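Arine Chamber Choir Sets November Return, Few Details Given

2021-04-13

The Arine Chamber Choir says it will be back on stage in November with a full evening of Renaissance and Baroque music at Grandby Hall. The announcement promises "a landmark season." It does not include a program, a conductor or ticket prices.

The choir made much the same promise last spring, when a festival at the old Jedar church was called a sure thing right up to the week it was dropped. Ticket holders waited 6 months for their money.

Grandby Hall has 800 seats. Under its current rules it may admit 200 people, a limit the choir's statement leaves out. It does claim that 2000 listeners have joined a mailing list for early booking - a nice figure, but a name on a list is not a ticket sold.

A recording is also planned with the Carbone label, covering motets and a setting of the Mass that the choir describes as "rarely heard." The same work was on its last two albums. Carbone has confirmed that talks are going on and would not give a release date.

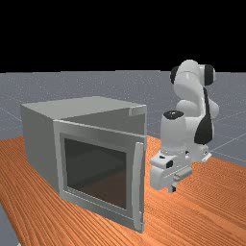
Microwave oven and robot arm on an orange tabletop. Computer rendering.

Singers are still rehearsing online in small groups, and full rehearsals depend on the hall reopening its practice rooms. The choir says booking will open "soon." It used that word last year as well.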